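From: Hanne Kettunen
To: Sorting and Small Parts list
Date: Jan 17, 2020
Subject: Re: What to do with the mixed bin before the move

Hello Lise and all,

Thank you for your long message. I answer between your lines, as I think it is easier to follow. Please excuse my English where it is not so good, I write slowly but I have tried to check everything.

Lise Simard wrote:
> We have to empty the storage room on Sutherland before June and I am
> stuck on the small things. The big boxes are labeled and fine. But
> there is always the one container where everything ends up that has no
> other home: pens, toys, a comb, kitchen pieces, things from packages.
> I have now 9 such containers. My plan was to sort by material, so
> plastic with plastic, wood with wood, and so on. Does anyone do it in
> this way? And do you use a deep box or a shallow one?

I tried sorting by material two years ago, when we closed our old room, and I would not do it again. It sounds logical, but you end with a toothbrush, a bottle cap and a toy spoon in the same bag, and later no person will look for a toothbrush in a bag which is called "plastic." Also, many things are mixed. A marker is plastic, but it has a felt tip and ink, and when it is old it can leak on the rest. We lost a good set of cloth labels because of one open marker.

What works for me is to sort by the place where the thing will be used next. I have only four groups: writing, kitchen, bathroom, and play. After this there is a fifth group for things which I can't decide, and I allow this group to be as big as one shoe box. When it is full, I must decide.

About deep or shallow, I am strongly for shallow, and with sloped walls if you can find it. In a deep box with straight walls the small things go to the corners and stay there, and you must put in your whole arm. I bought first a Lurico box, which is nice for blankets but too deep for this. A metal bin is heavier, but it does not bend when you pull it over the table, and you can fasten it with clamps so that it stays where you want. 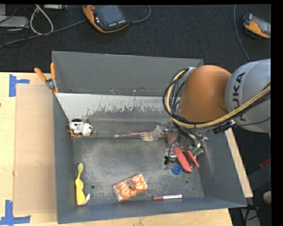
For a mixed bin I always start with the things that can make the others dirty or can be damaged by them. Caps, tubes, and everything that was near ink come first, then food things, then the toys at the end. If I had to sort this one, I would take the dark red marker first and try it on paper, and put the small blue bottle cap in a cup for the recycling. The pink toothbrush and the little wooden fork are lying next to each other at the far wall, and I would separate them immediately, one to bathroom and one to kitchen. The orange and white package I would turn around and read before I choose a group for it. The black and white toy animal in the corner can wait, it does no harm to anything. And the yellow piece at the left wall is the typical candidate for my shoe box, I would not know if it is a spoon or a banana.

You see also that the bottom of such a bin gets scuffed and dusty. I wipe it with a damp cloth between two loads and dry it well, particularly if there are holes, where small dirt collects. If you have toys that will go to children, please wash them after the sorting and not before, otherwise you wash them two times.

Lise Simard wrote:
> Someone told me to photograph each container and make a list in
> Kuvimix. Is it worth the work?

For the boxes with good things, yes. For mixed containers I don't think so. I made such a list once and it had 2,000 lines, and I opened it maybe two times. Now I write only the group and the shelf on a piece of tape. If you want to have it on the computer, one line for each container is enough.

One more thing about the moving day. Don't fill the sorted bags to the top, and don't put the writing things under anything heavy. We used the Trender bags with the flat bottom, they stand by themselves and you can see the tape from above. I have still a small pile of them which I don't need. If you pay the postage I can send them to you, only write to me off the list with your address.

I would like to hear from others what they do with single keys and single screws. I have a full glass of them and no good idea.

With kind regards,
Hanne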